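Início | Notícias | Bairro | Agenda | Contactos

Custadora já recebeu 2898 peças de loiça usada

A recolha de loiça da Custadora continua até ao fim de agosto. Até agora entraram 2898 peças, e entre elas 664 são copos. Os moradores de Wotley entregaram a maior parte.

A arrumação começa na mesa de tampo escuro, que tem paredes de tecido preto em volta. O responsável da recolha, Tolera Gidey, escolheu esta mesa porque as cores das peças se distinguem bem em cima dela.

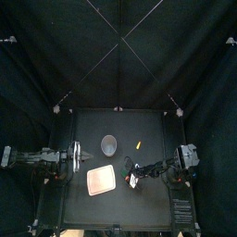
A mesa da Custadora, com o tecido preto ao fundo.

Os copos chegam muito misturados. Há copos de plástico liso, de cores fortes, e há outros mais discretos, como um cinzento salpicado que lembra a pedra. "Eu prefiro os cinzentos, mas as crianças pedem sempre o cor de laranja", diz Gidey. Também os tabuleiros baixos são muito procurados, principalmente os que têm a borda clara.

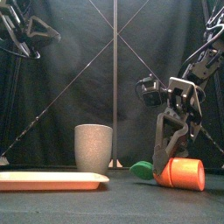 Onde entregar

As peças podem ser entregues na loja Pană, das 10h às 18h. Pede-se que venham lavadas e sem rachas. Cada família pode depois levar um conjunto de copos e um tabuleiro, sem pagar.

Comentários (3)

Marlene: Aceitam tampas sem copo? Tenho uma gaveta cheia.

rui_t: Entreguei duas caixas na Pană, fui muito bem atendido.

Odete: Gostei do tabuleiro salmão. Ainda há desses?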